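Jobs > Part-time and temporary > Bench testers, Erero

We need people to sit at a table and operate buttons and switches, and then tell us what's wrong with them. Erero builds practice boxes for hand therapy clinics and training rooms. Our sales sheets say the boxes are "easy for anyone to use." We have read that sentence many times and we don't believe it yet, so we are hiring testers before the next run goes out in January.

The position is part-time, 10 hours a week for 8 weeks. You would work at our bench in the Adamczyk building, room 2182. Bring your own lunch; the vending machine takes money and doesn't always give anything back.

You don't need an engineering degree. We would like you to have used a lot of badly labeled appliances and to still be annoyed by them. People who read the manual first are welcome, and so are people who never do. If you have reduced grip, a tremor, or trouble telling colors apart, please say so in your application if you are comfortable doing that. Our last group of testers had excellent hands and excellent eyesight and found everything wonderful, and we learned very little from them.

Please don't apply if you want to be part of an exciting journey. Most of the job is doing the same small thing again and writing down whether it felt the same.
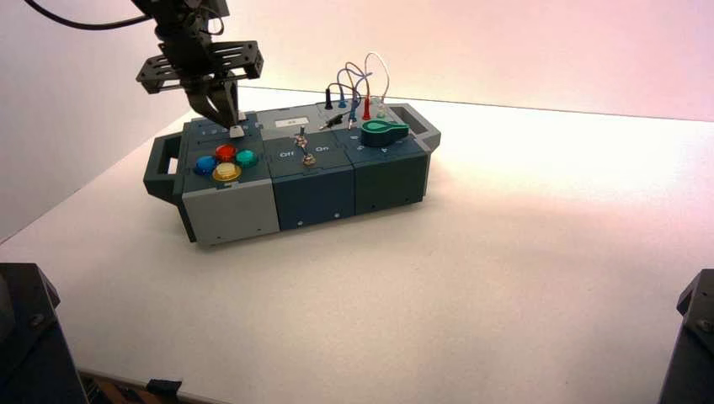 Testers will spend their first 5 shifts on the Julis, a three-module box with a carrying handle at each end. Our design people are proud of it. We have doubts, and we'd like yours too. Do four round buttons in a diamond, red, blue, green and yellow, mean anything to a person who hasn't been told what they do? On the navy module there are two silver toggle switches and one pair of words, "Off" and "On," with the lower toggle sitting between them. Which switch do those words belong to? We have heard confident answers to that and they didn't agree.

After the Julis you move to the Priment, an older box that sells better for reasons we can't explain.

Pay is hourly and goes out every other week. There is no bonus for finding faults and no penalty for finding none, though we'll ask questions if you find none.

To apply, send us one page about a switch, knob, or button you have used recently and what you would change about it. Skip the cover letter. We reply to everyone, usually slowly.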